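Dranditz 2단 양념 선반

상품 분류: 주방 수납 / 탁상형 선반
색상: 블랙
재질: 금속
구성: 선반 본체 1개 (양념병 별매)

Dranditz는 식탁이나 조리대 위에 올려 쓰는 2단 선반입니다. 가는 사각 프레임에 위판과 아래판이 하나씩 달려 있고, 아래판이 바닥면 가까이에 놓입니다. 소금, 설탕처럼 매일 꺼내는 작은 병을 두기에 알맞은 크기이며, 벽에 구멍을 뚫거나 나사를 박을 필요가 없습니다.

놓을 자리

평평하고 단단한 면이면 어디든 됩니다. 원목 상판에 올릴 때는 먼저 마른 행주로 표면을 닦아 주세요. 설탕 알갱이나 빵 부스러기가 다리 밑에 끼면 상판에 눌린 자국이 남을 수 있습니다. 밝은 색 나무는 작은 자국도 눈에 잘 띄는 편입니다.

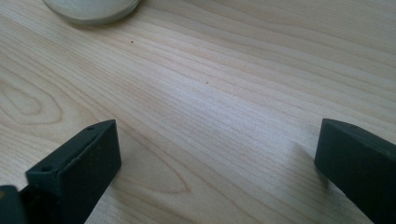
무광 마감 상판은 젖은 병을 오래 두면 둥근 물 자국이 생기기도 합니다. 병을 씻은 뒤에는 바닥까지 말려서 올려 주시고, 선반 위치를 옮길 때는 끌지 말고 양손으로 들어서 옮기시기 바랍니다. 다리 보호용 펠트 패드는 포함되어 있지 않습니다. 저희 매장에서 Skemilis 패드를 따로 판매하며, 잘라서 쓰는 제품이라 다리 폭에 맞출 수 있습니다.

병 배치

아래판에는 키가 낮은 유리병을 권합니다. 위판과의 간격이 정해져 있어 긴 병은 뚜껑을 열기 전에 밖으로 꺼내야 합니다. 뚜껑 색을 나누어 두면 편합니다. 내용물이 모두 흰색이면 소금과 설탕을 헷갈리기 쉬운데, 한쪽은 검은 뚜껑, 다른 쪽은 흰 뚜껑으로 정해 두면 라벨을 붙이지 않아도 구분됩니다. 위판에는 가벼운 것을 올려 주세요. 향신료 통이나 티백 상자 정도가 적당합니다.

선반을 닦을 때는 병을 전부 앞쪽에 내려놓고 아래판부터 닦습니다. 다 마르면 뒤쪽 병부터 다시 넣습니다.

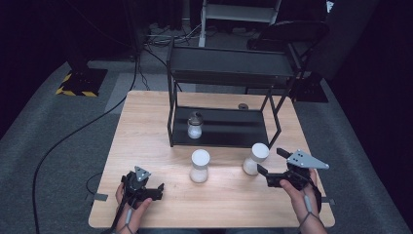 Lempi Partanen 님은 상품평에서, 소금병만 아래판에 두고 설탕은 위판으로 올렸더니 바쁜 아침에도 바꿔 집는 일이 없어졌다고 적어 주셨습니다. 다만 아래판 안쪽 구석은 손이 잘 닿지 않아 가는 솔로 닦는다고 하셨고, 별점은 네 개였습니다.

관리 방법

중성세제를 묻힌 부드러운 천으로 닦고 물기를 바로 제거해 주세요. 철 수세미와 연마제는 검은 도장을 벗겨 냅니다. 식기세척기에는 넣을 수 없습니다. 소금이 쏟아졌을 때는 그날 안에 닦아 내는 것이 좋습니다. 도장이 긁힌 자리에 소금기가 남으면 녹이 올 수 있습니다.

함께 보는 상품

Tuominen 유리 양념병, 흰 뚜껑 또는 검은 뚜껑
Sondesen 계량 스푼
Skemilis 펠트 패드

배송 및 교환

평일 오전 11시까지 결제하신 주문은 당일 출고합니다. 단순 변심에 따른 교환은 사용하지 않은 제품에 한해 가능하며, 왕복 배송비는 고객 부담입니다. 도장 불량이나 프레임 휨이 있으면 받으신 상태 그대로 사진을 찍어 상품 문의란에 올려 주세요. 확인 후 새 제품으로 보내 드립니다.

블랙 색상 다음 입고일: 10월 22일 토요일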